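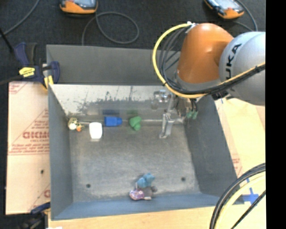
About Kartha

Kartha is a small company which makes, repairs and rents metal bins for workshops, packing rooms and stores. We also help our customers to arrange what is inside the bins, and this part of the work has become bigger every year. If you have visited a place where small items are kept on benches, in drawers, in coffee cups and in the pockets of people, you already know the kind of problem we like to solve.

How we started

The company was started by Bindu Shetty and Gopinath Naidu, who at that time were working in the same spare parts store. The store had good shelves and very bad bins. The corners were bent, the labels were falling down, and small items were disappearing under the folded edge of the metal. Gopinath began to straighten the bins after working hours with a wooden hammer and a borrowed bench vise. Bindu made the list of what should be in each one. When a neighbor company, Flirnton, asked if we could do the same for their packing room, we said yes before we had calculated the price. The first invoice was much too low, but Flirnton is our customer still today and we have corrected the price since then.

For the first period we only repaired. We did not make one bin of our own until Toivo Kemppainen joined us. Toivo had learned sheet metal work in his home town and he did not like to repair a bin which was badly made from the beginning. He drew our first own model on the back side of a delivery note. We have kept the drawing and it hangs beside the folding machine, with a coffee stain on the left corner.

What we make

Our standard bin is an open metal bin with low front and higher back. The height of the back is useful when the bin stands against other bins, and the low front is kind to the wrist of the person who is picking from it. We make it in 7 sizes. The most popular is size 3, which the customers usually call "the square one", although it is not fully square.

All sizes can be ordered with these options:

Plain floor, or floor with holes
Straight side walls, or side walls sloping outward
Painted or unpainted
Label holder on the front wall
Rubber feet, for benches which scratch easily

Please note that unpainted metal will show scratches and dark marks after use. Some customers write to us in the first month and ask if this is a fault. It is normal. A bin in which metal parts are moved all the day will have a worn floor and worn walls, and this does not make it weaker. If the look is important for you, for example in a shop, then please choose the painted version and use it for soft or light items.

Small items

Most of our customers keep small things: fittings, caps, clips, sample pieces, short tubes. Small things need more thinking than big things. A big item will find its place by itself, but a small one goes to the corner and lies flat against the wall, and then it is difficult to take with the fingers.

When we visit a customer for the first time, Parvathi Kulkarni usually asks to see the bin which makes the most irritation. There is always one. She empties it on a cloth together with the person who works with it, and they look at each item and decide if it belongs there, if it belongs in another bin, or if it is only garbage which was never thrown. After that she puts back what should stay. Often half of the bin is enough.

Some advice which we give to every customer, and which you can use also if you never buy anything from us:

Do not fill a bin to the top. You should see a part of the floor.
Keep one kind of item in one bin when it is possible. If you must have two kinds, choose two which look very different.
Put the items along one edge when there are only a few of them.
Wipe the floor of the bin when it is empty and before you fill it again. Dust and oil together become a paste.
Write the label with the word which people in the room are using, even if the catalog has another word.

The last one has created some discussions. At one customer we have a label which says "Toivo's little hats", and we are not permitted to change it.

The Cladorer service

Cladorer is the name of our rental and exchange service. You rent a set of bins, and when they become bent or too much worn we come with a set in good condition and take the old ones with us. In the workshop we press the walls straight, we grind down the sharp points and we check every corner by hand, with a glove first and then without. Bins which cannot be saved go to metal recycling. On 22/02/2019 we had 340 bins in rental use and 263 of them had been repaired one time or more. Bindu is proud of the second number, and she asked that it should be written on this page.

Rental is possible from one month. Many customers take extra bins in August, when they do their yearly stock work, so please contact us early if you need them in that time.

The people

Bindu Shetty takes care of customers, prices and deliveries. If you call us, it is most probably Bindu who answers.

Gopinath Naidu is responsible for the repair side. He also teaches new colleagues to see the difference between a bin which is dirty and a bin which is damaged.

Toivo Kemppainen makes the drawings and does the folding work. He is happy to receive sketches from customers, also very simple ones – but please write the measures on them.

Parvathi Kulkarni visits the customers and plans how the bins should be placed. Before Kartha she was organizing a school library.

Chak-lun Ho is our newest colleague. He does painting and surface work and keeps the workshop in order, and he has introduced the rule that the floor is swept before lunch and not only in the evening.

Where we are

Our workshop is in the yard building behind the Wenalel paint store. The entrance is from the side street, through the green gate. Cars can stop in the yard for loading. If the gate is closed, please ring the lower bell, because the upper one belongs to Wenalel and they have been very patient with us.

You are welcome to bring a bin, a drawing or only a bag of the items you want to store. It is easier for us to suggest the right size when we can hold the items in the hand. We have a table near the door for this, and there is tea.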